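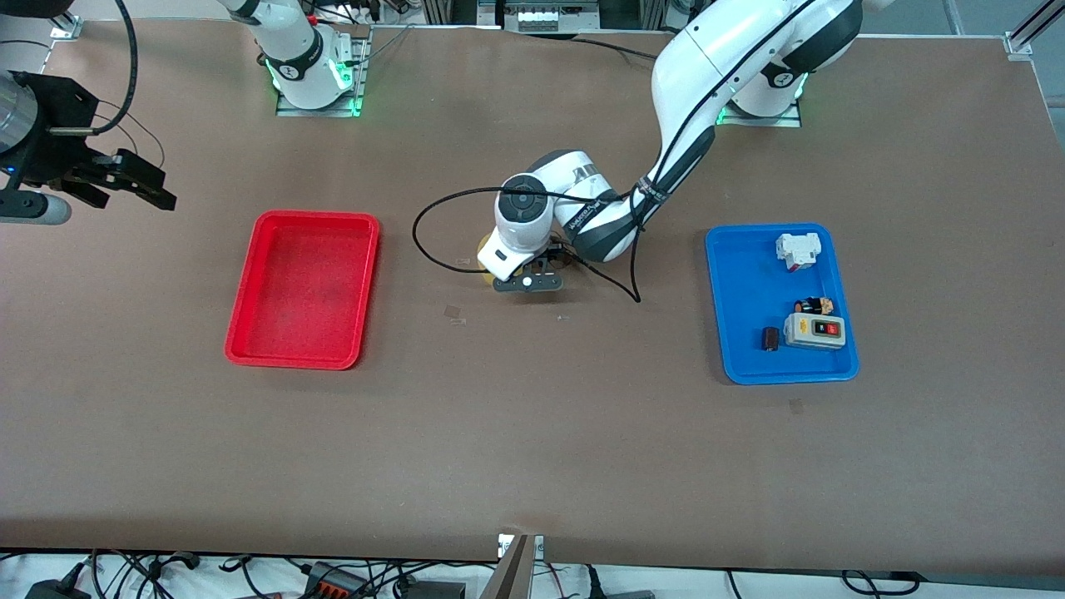

Weidong Kong had been talking for a good while before I realized he hadn't touched his coffee. We were supposed to be discussing the new release of Flunar, the motion planner he has been working on since he joined Lidell, but he kept circling back to cables.

"People ask me about the math, and I love the math, I could go on all day," he said. "But a planner that has never heard of a cable will happily wind one around a wrist until something gives. So we spent a whole winter on that."

Flunar plans for two arms sharing one table, and the sharing is where most of the trouble lives. Older versions treated the second arm as a wall: freeze one, move the other, swap. It was safe, and it was painfully slow. The new version plans both arms together and lets each one give way a little, which Weidong compares to two people cooking in a small kitchen (he and his brother, as it happens, and I gather it doesn't always go smoothly).

The test he likes best is sorting small things between two trays, one red and one blue. A circuit breaker, a switch box with a red button and a black one, odd little shapes that a gripper can approach from plenty of directions. "With a plain cube you learn nothing," he told me. "Give it a switch box lying next to something else, and now it has to think about where the fingers go and where the elbow ends up, and whether the other arm wanted to be there too."

His colleague Stavros Popescu wandered in about then and was persuaded to sit down. Stavros looks after the tooling, meaning the logs, the replay viewer and the long list of regression cases, which stood at 691 when we spoke. Every one of them is a plan that once went wrong for somebody.

"I'm very fond of them," he said, and I believe him. "A customer sends us a log, we replay it, and if the planner does something silly, in it goes. We run the whole set every night. When I come in and 11 have failed, I know what kind of morning it'll be."

I asked whether the arms ever surprise him. He thought about it for quite some time. "The pauses," he said finally. "One arm stops for two seconds in the middle of the table, and you'd swear it was making up its mind. Usually it's waiting for a fresh pose from the camera side. We show that in the viewer now, with a little label, and the support mail dropped right off."

Perception is still the part they both grumble about, in a friendly way. Flunar takes object poses from whatever system the customer already has, and the quality varies enormously. Weidong would like the planner to be told how sure those poses are, so it can slow down near a doubtful one and hurry past a good one. A first version of that is planned for October.

"Stavros says October," he corrected himself, laughing. "I said six months, and then he showed me the calendar."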